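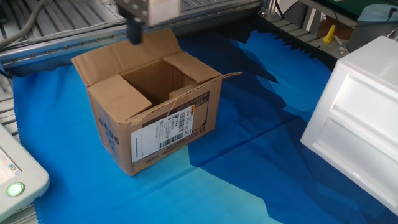

An open corrugated cardboard box with a shipping label

Corrugated fiberboard is a packaging material made of a wavy inner sheet glued between flat outer sheets of paper. It is used mainly for shipping boxes.

Production in Basden began at the Vernwood mill, which had 248 workers at its peak. The mill made its own paper from straw until the owners switched to wood pulp. 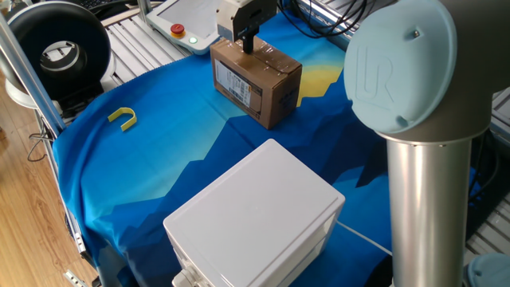
Boxes are graded by wall type and by the load they can bear when stacked. Damp air weakens the board, so mills store it flat and indoors. Used boxes are pulped and made into new sheets, with staples and tape screened out first.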